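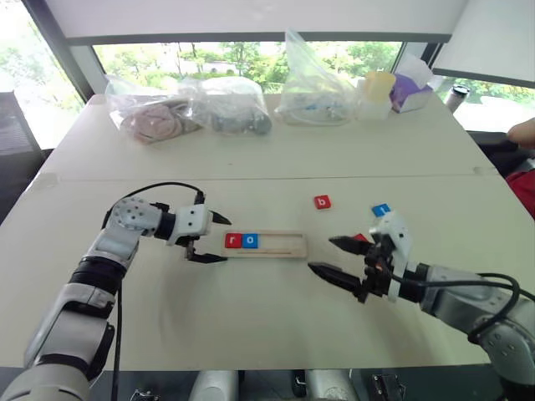
Most of the housekeeping in a robot shop is housekeeping of software, and it gets done about as often as anyone cleans behind a refrigerator. These tips come from the bench where we teach a two-armed setup to spell words with letter tiles, a job any kindergartner would finish before snack. With "ro" sitting in the wooden tray and a red "b" still out on the table, the planner has three questions to settle: which letter comes next, which arm goes for it, and where the other arm should be in the meantime. Write those down as three separate pieces of code. We wrote them as one, and spent most of December finding out which third was broken.

Keep the word out of the motion code

The part that moves the arm should never know how to spell. Hand it a tile, a place to pick it up, and a place to set it down. Keep the spelling in a small plain file that a tired person can read. Ours has one line per slot, and when Maya Abu Hammour wanted to change the word she did it in a text editor with a sandwich in her other hand.

Let the tray be the memory

Don't trust a counter that says how many letters have been placed. Look at the tray before every pick and read what's there. Counters are optimistic. They go up when the gripper opens, whether or not a tile was in it. If the reading and the plan disagree, stop and log both.

Lowercase letters are out to get you

A "b" turned halfway around makes a very decent "q," and depending on the typeface "d" and "p" want in on the joke too. Have the reader return a letter, an angle, and a confidence score, and keep all of them through to the end. If you throw away the angle early, you'll be rebuilding it later from worse information.

Color is a hint. When several tiles are red, "go get the red one" is the sort of instruction that ruins friendships. Use color to find the tile and the printed letter to decide what it is.

Covered tiles stay on the list

A tile between the fingers of a gripper will often show the camera a sliver of edge and nothing else. Our first tracker took this to mean the tile had left the building. Keep the last good reading, mark it as stale, and let the tracker carry it until the letter can be read again. We hold a stale reading for 200 frames before giving up. Your number will be different, but pick one and put it in the settings file where the next person can find it.

Draw a line down the middle, then let the arms cross it politely

Two arms over one small tray will sooner or later want the same air. The cheap fix is a reservation: an arm asks for the space over the tray, gets it, places its tile, backs out, and lets go of the claim. The other one waits with its fingers open. Give every reservation a timeout. Carola Böttcher once watched both arms wait for each other through an entire phone call, and reported that it was the most courteous thing she had seen all week.

Tell the planner about the clutter

Cups, bottles, and plastic bags collect at the back of any table. You can make a rule against this and enjoy it for an afternoon. Or you can block off a strip along the back in the planner's map, tall enough to clear the tallest bottle, and get on with your life. Clear bags are hard on depth cameras, so block them by hand.

Windows are a setting

Morning light through a big window and evening light through the same window are two different rooms as far as your color thresholds are concerned. Pull the blind to the same height each time, or recalibrate at the start of each session. Save the calibration with the run. Braulio Solís keeps his in the same folder as the log, named the same way, and is insufferable about it whenever somebody else's run can't be replayed.

Name your logs like you'll be asked about them

"test_final_new" tells you only about the mood of the person typing. We use the word, the software version, and a run number. Run 3540 is the one everybody here knows, and it can be found in a few seconds, mostly so that it can be shown to visitors.

Replay before you tweak

When a placement misses, feed the saved run back through the software before you touch a setting. Change one thing. Replay it again. If the miss was in the reading, no amount of fiddling with arm speed will help, though it'll feel wonderfully productive right up to lunch.

Last updated June 25, 2026. Corrections to Sabine Voß, Darnport bench, preferably with the log attached.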